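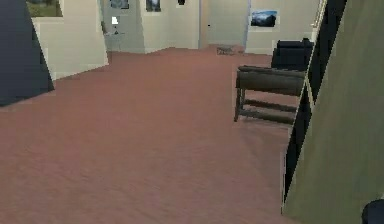 4. Why players say they move: the Berport interviews

Figure 4. Simulated interior with a pink carpeted floor and pale wall sections.

I'll admit I went into this part of the study expecting to hear about money. I've followed soccer transfers since I was a kid (my bedroom wall was all squad posters), and I thought I knew the script: a player signs, holds up the shirt, and tells the local paper he has come to win things. So when Stela Ilie and I sat down with the first of our 16 players, I had a whole page of questions about wages ready to go, and I barely got through half of it.

What they wanted to talk about was people. Again and again we heard about a roommate on away trips, a goalkeeper who drove somebody to training for two seasons, a physio who spoke the right language. One winger who had left Culton for Berport in August told us he still calls his old left back after every match, win or lose, and that they mostly argue about corners. Stela coded all of this as "attachment to teammates," and it ended up being the biggest category we had – bigger than pay and bigger than playing time, which surprised both of us.

The interviews gave us 151 passages that mentioned a reason for staying or leaving. We each coded the full set separately and then compared notes over a long (very long!) afternoon. We disagreed most on passages where a player talked about trophies. Take a line like "I wanted to win something with these guys." Is that ambition or is it friendship? I wanted ambition, Stela wanted friendship, and in the end we let a passage carry two codes. Readers who prefer one code per passage will find this messy, and I have some sympathy with them, but I didn't want to force a choice the player hadn't made.

Club history came up too, though mostly with the older players. Mukesdale hasn't won a cup since 2000, and every player we met there knew the year without being asked. One defender said the older fans mention it to him at the gas station. He liked that. A younger teammate said it made his legs heavy before home games. I don't think we can say much from two men at one club, but the contrast stayed with me, and I come back to it in Section 6 when I look at how long players stay after a losing final.

4.1 What players say in public and what they told us

We also collected press quotes from the week each player signed, wherever we could find them. Here the gap is pretty wide. Public quotes lean hard on the size of the club and the quality of the coach, and old teammates get a polite sentence near the end. In our interviews the order was close to flipped. Aurel Iordache, who read an early draft, pointed out that a new signing has every reason to flatter his new employer, and that a player talking to us a year or more later is also telling a story, only a different one. He's right, and I've tried to write the rest of this section with that in mind.

The clearest case is a midfielder at Nedelcu. In print he said he was "100 percent" sure from the first phone call. With us, he laughed at that and said he had changed his mind twice in one weekend – his wife had liked the schools, his best friend on the old team had stopped answering texts, and his agent kept calling during dinner. I believe both versions in a way. By the time he spoke to the reporter he had signed, and he probably did feel sure.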